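Home Posts Bags and packing Repairs About Search

Packing a soft holdall on the bed: second revision

The first version of this post dealt with the empty weight of the bag and got more replies than I expected, most of them asking how I load it. The method has changed since then, so I am writing it out properly. It applies to any unframed bag with one main compartment and a shoulder strap. If yours has a rigid back panel, most of the section on the base layer can be skipped.

The bag I use for these notes is a Kuta, bought second-hand from Malte Baumgart, who had replaced the strap and forgotten to mention it. Empty, with the strap fitted, it weighs 957 grams on the kitchen scale. The limit I pack to is set by my shoulder. I have tried heavier loads, and after the walk from the station to the flat in Jirbridge I regretted each of them.

Working surface

I used to pack on the floor. The floor is flat and hard and in theory ideal, but I spend most of the job bent over, and I rush the last part as a result. The bed is a better height. Its disadvantage is that it gives. A soft bag on a soft mattress takes the shape of the hollow underneath, and the base layer comes out curved. When the bag is then lifted, the curve flattens, the contents shift towards the ends and a gap opens in the middle.

There are two ways round this. The first is a board under the bag. I used a shelf from a dismantled bookcase for a month and it did the job, but it has to be stored somewhere. The second is to pack the base layer slightly too tight, so that it has nowhere to go when the bag straightens. I now do the second and have put the shelf back into service as a shelf.

Order of work

Everything that is going is laid out beside the bag before anything is put in. Rafia Soomro reads this blog and disagrees with me on this point. She packs straight from the drawers and says laying out doubles the handling. It does. It also shows me the charger I have left off the list, and I would like to know about the charger before the bag is full.

Base layer: shoes at the two ends, soles outwards, with socks inside them. Trousers between, folded in half lengthways and then in three. I tried rolling the trousers and found that the rolls leave channels between them which then have to be filled with something small. Folded, they make a reasonably level platform.

Middle layer: shirts and jumpers, folded to the width of the bag. The heaviest jumper goes in first. Anything with a collar goes in face down, alternating left and right so that the collars do not stack up on one side.

Top layer: washbag, cable pouch, one thin waterproof. The washbag is the one item that still causes trouble. It is too deep for the top layer and too likely to leak for the base. At present it sits at one end, above a shoe, with the waterproof folded over it.

The strap

Most of my replies concerned the strap, so it gets its own section. A wide strap left attached during packing falls across the opening every time the bag is turned. Eckhard Oltmanns unclips his completely and hangs it on the door handle, and he has twice left home without it. I leave mine attached at both ends and throw it over the far side, where it lies on the cover until I close the zip. 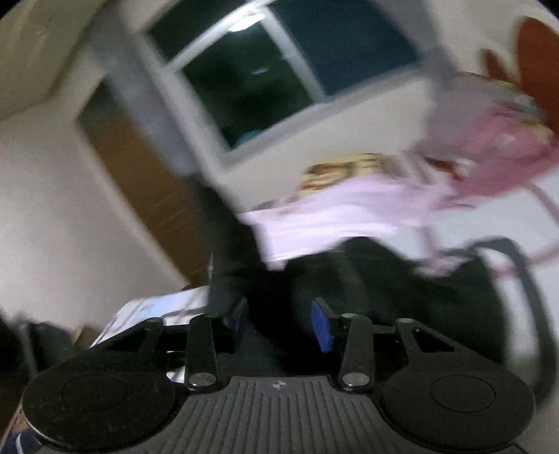

Dark bag-like shape, thick grey strap over the white patterned surface.

A dark bag has one practical drawback indoors. The folds and the interior disappear into each other, and I have packed on top of a black glove without knowing it was there. I now run a hand along the base before starting. A pale lining would solve the problem, and the old Barneo I had before the Kuta did have one, but it also had a zip that failed at the corner, so I am not going back.

Shape when full

An unframed bag will always form a hump where the contents are highest and sag where they are not. On the bed this is only untidy. On the shoulder it matters more, as a high point at one end makes the bag hang at an angle and the strap creeps. The check I use is simple. Close the zip, lift the bag by the strap with one hand, and look at the bottom edge. If it slopes, open the bag again and move one heavy item towards the high side. With my usual load the item is the cable pouch. One correction is normally enough. If it takes more than 2, the shoes are in the wrong place and I start again.

I did try compression straps for a short time. They held the load well but pulled the sides of the bag inwards, and the zip became difficult to close at the ends. Thắng Lưu reports better results with a single strap across the middle, inside the bag, over the shirts. I have not tested that yet. He has a longer bag.

Materials

The outer fabric shows lint badly. A damp cloth removes most of it. Tape removes more but takes the water-repellent finish with it, at least on mine, where there is now a dull patch near the zip that no longer sheds rain. I re-proofed the patch with Stergiou spray in November. Two coats, dried overnight. Water beads on it again, though the dull area has stayed dull.

The strap webbing needs no treatment. I check the stitching where it meets the body of the bag and otherwise leave it alone.

Answers to earlier comments

Packing cubes: I own a set and do not use them in this bag. They suit a rectangular case. In a soft bag the corners stay empty.

Volume: I measured the main compartment by filling it with dry packing beads and got almost 40 litres. The fabric stretches, so treat the figure as approximate.

Duration: a full pack takes me a quarter of an hour when everything is clean and ironed.

Bastian Görtz asked whether the same order works for a rucksack. Only partly. A rucksack stands upright when carried, so the heavy items belong near the back and at mid height, and the shoes go lower down. I will write that up separately once I have borrowed one of a suitable size.

Still to test: the internal strap, and a shallower washbag.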